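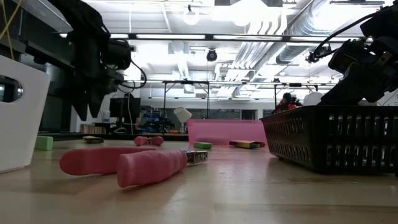 ## 2024-10-13, paste tests for the Skurico ledgers

I came in on Sunday to have the bench without interruption. The question is still the same one: which paste do we use for the spine linings of the Skurico ledgers, and how thick. The first ledger, which we lined in February, has opened along the joint again. I took the old lining off with a damp poultice and it came away in one piece, very easily. The paste was on the paper and almost none of it on the spine. So I think the paste was good but the spine was not clean enough, or it was still too greasy from the old animal glue.

Before I blame the cleaning, I wanted to compare the pastes properly, on the same support and with the same paper.

### Pastes

- A: wheat starch, cooked, one part starch to 4 parts water, strained once
- B: the same batch, strained twice and let down with water until it drops from the brush
- C: wheat starch mixed with methyl cellulose, half and half by volume
- D: the ready-made powder from Landia, prepared as on the packet

I cooked A in the double pan. It became translucent later than I expected, and I was near to stopping too early. I write this for whoever cooks next: wait until it is heavy on the spoon and has lost the white color, then continue a little. The raw taste in the smell must be gone. I know this is not a scientific criterion, but it has been more reliable for me than the clock.

The Landia powder makes lumps if the water goes in all at once. I had to throw the first cup away.

### Test strips

All strips are from the Plestinik kozo paper, cut along the grain, glued to offcuts of old ledger paper from the box under the window. I made 11 strips for each paste. The extra one in each set stays unglued at one end, so that I can lift it by hand and feel the resistance before the real pull.

Drying was between blotters and felts, under the light boards. I changed the blotters after 2 hours and left everything under weight over lunch and the afternoon. For the real test it should be overnight, so what I write below is only a first impression.

Mistake: I marked the strips of B and C with the same pencil sign. I noticed it before pressing and could still separate them by the surface, C has a little shine. Next time a letter on every strip.

### What I saw so far

A holds well but it makes the paper stiff. On a flat strip this does not matter. On a spine which must bend I do not like it, and I suspect this is what happened with the first ledger: stiff lining, weak bond, and the first time somebody opens it at the middle, the whole thing lifts.

B is softer. The paper goes down nicely into the unevenness of the support, and I could brush it out without pulling fibers. One strip has a blister near the end, my fault, I put too little there.

C slides for a long time, which is pleasant when positioning a long lining. The bond feels weaker by hand. I would use it for facing or for temporary work, but for the final lining I have doubts.

D I cannot judge fairly. It was smooth after the second try and it smells of some preservative. The strips are slightly yellow compared with the others, but it can also be the light – it was already late when I compared them.

### Cleaning of the spine

I tried the poultice on the second ledger too, only at the tail. The old glue swells quickly and can be scraped off with the bone folder, always outward from the center. After the second application the paper folds were visible and they felt rough, not slippery. This is the surface we want. On the first ledger I believe we stopped one application earlier, as the note from February mentions only a single poultice.

Ask at Cheung if they can still deliver the fine methyl cellulose, the jar is almost finished. Their last price list has the 100 gram packet but not the bigger one.

### To do

1. Pull test on all sets after a full night under weight, A and B first.
2. Repeat B with a fresh batch, to see if the softness comes from the straining or only from the water.
3. Second poultice at the head of ledger two, then line a short section with B.
4. New blotters. The old ones have brown edges and I do not want them near the text block.
5. Keep the rest of A in the refrigerator, covered, and throw it away if it becomes thin or smells sour.

The weights are on the left press board. Please do not move them before tomorrow noon, the strips of set D are directly below and they went in last.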